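Home | Kisville | Council | Elections | Opinion | Contact

Cesten and Kevimthorpe parties agree to share a ballot paper

Kisville, 30/07/2023 – What a week for anyone who loves local democracy! The two biggest residents' parties in the district have signed a joint list for the autumn council election, after talks that many here thought would fizzle out by teatime.

The deal was approved by 80 votes to 42 at a packed members' meeting in Cesten, with cheering that could be heard out in the car park. Evanthia Nikolaidis, who leads the Cesten group, will head the list, and Kevimthorpe's Þrastardóttir takes second place. 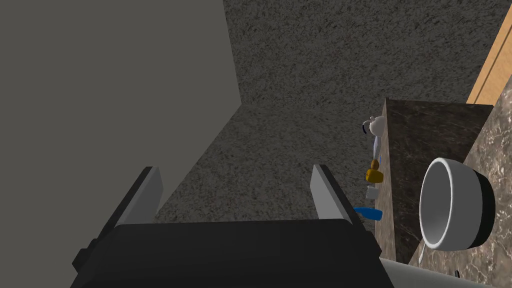
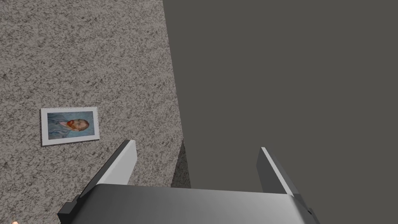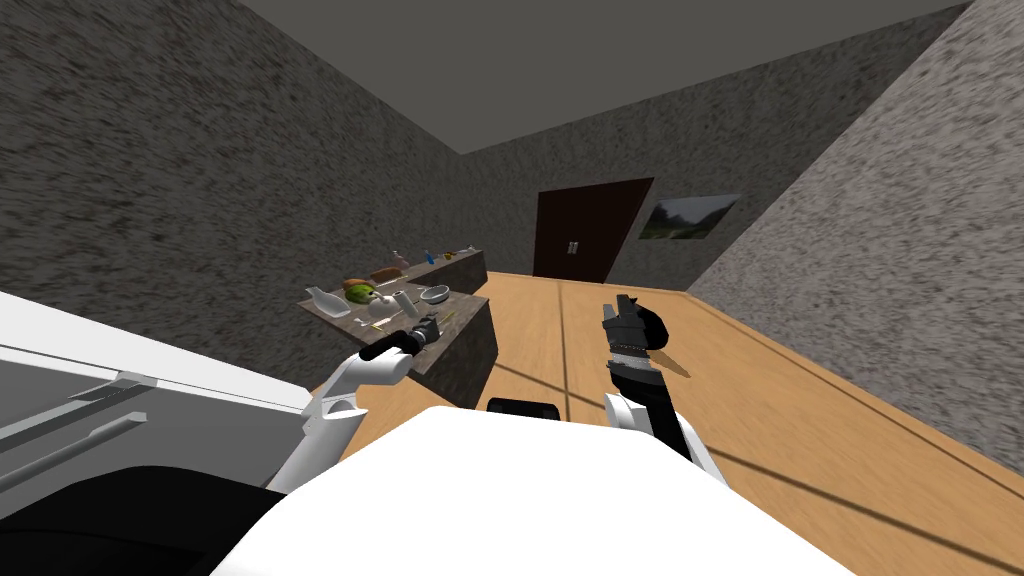
Speckled surfaces in all three views; the door with two handles is in the last.

"We have argued about buses for years and we still do," Nikolaidis told the meeting. "But we want the same late service and the same library hours, so let's get on with it!"

The joint programme runs to just 2 pages (a joy to read, for once) and covers evening buses, library opening and a public vote on the market square. Members from Kevimthorpe held out longest over the square, and won a promise that any building plan will go to residents first.

The ruling group has not yet replied. Candidate papers must be handed in by the middle of September, and both parties are still looking for people to stand in the northern wards.

Recent items
Market square plan goes back to councillors
Kevimthorpe polling station to move
Late bus petition handed in at Cesten
How to register for a postal vote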